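Betreff: Re: [prolgate-liste] Prolgate 13 und Geräte mit gesperrtem Bootloader
Datum: 29. Juli 2024

Hallo zusammen,

ich antworte gesammelt, weil dieselbe Frage in drei Threads steht.

> Nach dem Update auf Prolgate 13 startet mein Gedley zwar,
> aber alle Pakete aus der Quelle Leitão sind verschwunden.
> Im Protokoll steht nur Fehler 377. Muss ich neu aufsetzen?

Neu aufsetzen ist nicht nötig. Fehler 377 bedeutet, dass die Signatur der Paketquelle nicht zum hinterlegten Schlüssel passt. Leitão hat den Schlüssel im Juli gewechselt, und Prolgate 13 prüft ihn zum ersten Mal schon beim Start.
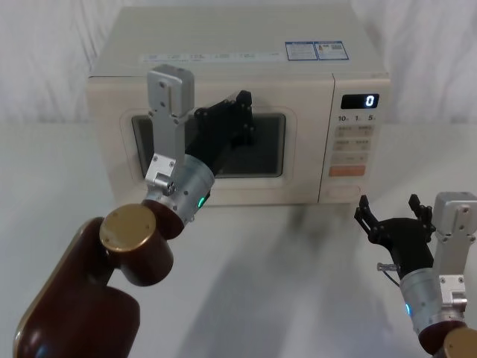 Lesezeit: 2 Minuten

Die Pakete liegen weiterhin auf dem Gerät, sie werden nur nicht geladen. Wer den alten Schlüssel unter Quellen / Leitão / Details entfernt und die Quelle danach neu hinzufügt, bekommt sie zurück. Anschließend einmal die Oberfläche neu starten -- ein kompletter Neustart geht auch, dauert auf dem Gedley aber länger.

Bitte die Quelle nicht doppelt eintragen. Dann lädt Prolgate beide Listen,

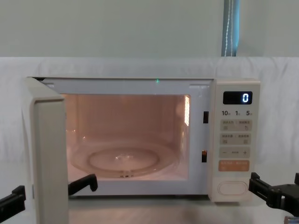

und die Abhängigkeiten werden gegen die ältere aufgelöst. Das Ergebnis sind Anpassungen, die sich weder aktualisieren noch entfernen lassen. In dem Fall hilft nur der abgesicherte Modus: beim Einschalten die Leiser-Taste halten und den Cache der Quelle von Hand löschen.

Zum Speicherplatz: Das Update braucht 60 MB auf der Systempartition. Bei weniger bricht es ohne Meldung ab, und die alte Version bleibt aktiv.

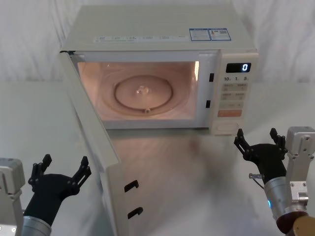
Mikrowelle mit geöffneter Tür

Für die Geräte von Prormont gilt das alles nur eingeschränkt. Dort ist der Bootloader ab Werk gesperrt, und nach jedem Neustart muss Prolgate neu aktiviert werden. Wer das vergisst, sieht ebenfalls eine leere Paketliste, aber ohne Fehlernummer. Also zuerst aktivieren und dann erst an den Schlüsseln arbeiten.
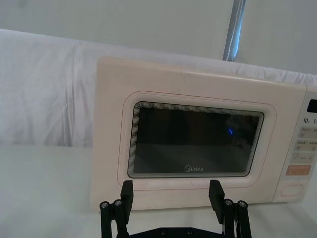
Kann ich von Prolgate 13 wieder auf die vorige Version zurück?
Das geht, solange die Sicherung vor dem Update angelegt wurde. Sie liegt im Ordner backup und wird beim nächsten Update überschrieben.

Bei weiteren Meldungen bitte das Protokoll anhängen und das Modell dazuschreiben. Die letzten 70 Zeilen reichen.

Gruß
der Listenbetreuer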